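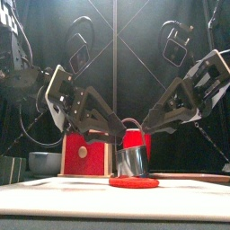

Small stainless cups keep coming out of our dishwasher with a grey film, and I would like to know whether it is detergent residue or hard water. We run a normal cycle at the community kitchen in Parkarthorpe, with powder detergent and no rinse aid. The steel cup standing on the white tabletop is the size I mean, and the grey bowls go through in the same load. The bowls don't show the film, or the colour hides it. We own 4 of these cups and all are affected. Rubbing with a dry cloth shifts some of it.
Leidy Chávez
2018-01-27

Test it before changing anything. Put a spoonful of white vinegar in one cup, leave it for 3 minutes, rinse and dry with a clean towel. If the film goes, it is mineral scale. If it stays, suspect detergent — halve the dose and run the cups again. Stainless also goes dull if it touches aluminium trays in the wash, and vinegar will not fix that.
Ksawery Walczak

Had the same at Wenberg. Rinse aid sorted it.
Paraskevi Xenos

Agree with the vinegar test. Check the salt reservoir as well, if your machine has one. Ours was empty from March and the glasses went cloudy first, then the steel. Do not use bleach or steel wool on the cups. Bleach pits the surface and the wool leaves particles that rust.
Hanna Olszewski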